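Utcombe Manipulation Laboratory
Workshop notebook, end effector comparison
Date: 11/06/2018
Entered by: Mio Tanabe
Copied to: Masanobu Minami, Shinji Murakami

Purpose of the session. To compare the two candidate end effectors under soft, deformable loads before the order for the second unit is placed. The candidates are the Javeck two-sided gripper, firmware 2933, and the Tsuji four-finger hand with opposed thumb. Rigid objects were covered in the May entries and are not repeated in this one. Mr. Murakami has asked that the comparison be limited to household textiles and that the wording of the earlier grading sheet be kept, so that the results can be placed side by side.

Controller settings. The Prustent controller was used throughout with the standard arm profile. Control period 2 ms. Force limit at each wrist held at the default. Mr. Sakai changed the sampling buffer to 300 entries before the first run; the previous value was causing the log to drop entries when both arms closed together. The change is to be kept until further notice and is recorded in the settings file under revision 1049.

Part A. Bimanual hold on cushion. The task is to take a cushion at its two front corners, with a white cloth on top of it, and to keep hold of both materials during a slow lift from the seat of the chair. The arms approach from either side of the chair and press inward. The approach height was set by hand from the head camera view, as the depth estimate on the gray upholstery remains unreliable.

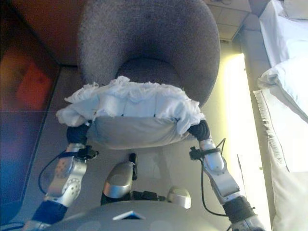
The inward pressure is the value that requires the most attention. At the low setting the cloth moves independently of the cushion and the wrist force reading is of little use, for it does not distinguish between the two layers. At the high setting the cushion bows in the middle and the corners rotate out of the grip. The middle setting was accepted for all graded runs. It is recommended that the closing command be issued to both sides in the same control period. When the right side was allowed to close first, the cushion was pushed across the seat and the left side had to search for its corner.

Graded results for Part A: hold, acceptable. Placement, acceptable. Release, marginal. On release the cloth tends to follow one hand or the other. Mr. Thibodeaux is of the opinion that this is a matter of opening speed and should not be charged to the gripper. The grade stands for now, with his objection noted.

A remark on cable routing. The external cables on both forearms must be checked before any run in which the elbows pass close to the chair. The loop on the left side is longer than it needs to be. Mr. Sakai will shorten it when the replacement clips are received.

Part B. Dexterous hand, finger spacing and thumb travel. The hand was run with its black fabric cover in place and the fingers extended, in order to confirm that the cover does not restrict the lower joints. The wrist camera was used for this part. The operator is asked to compare the finger positions reported by the controller with those seen by the camera, and to note any finger for which the two disagree.
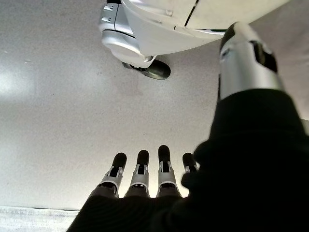 Dexterous hand in its fabric cover, fingers extended. Wrist camera view.

The fourth finger is difficult to verify from this camera, as a fold of the cover stands in front of it. The reported joint values for that finger were accepted without a visual check and are marked accordingly in the log. Glare behind the lower joints of the other three is a second difficulty. Ms. Tanabe will request a matte screen for the lamp. Until it is available, the segment detector should be run on the fingertips only, where the contrast between the black rubber and the pale surface is sufficient.

The thumb takes up a great deal of the wrist view. A lower camera bracket was proposed by Mr. Minami and should be drawn up before any further mounting holes are made.

Graded results for Part B: cover clearance, acceptable. Visual verification, not acceptable with the present bracket.

Items outstanding:
Repeat the Part A release at half opening speed (Thibodeaux)
Shorten left forearm cable loop (Sakai)
Bracket drawing, lower position (Minami)
Matte screen for lamp (Tanabe)
Confirm with Tsuji whether a closer-fitting cover is supplied (Murakami)

No order is to be placed with either supplier until the release runs have been repeated and entered.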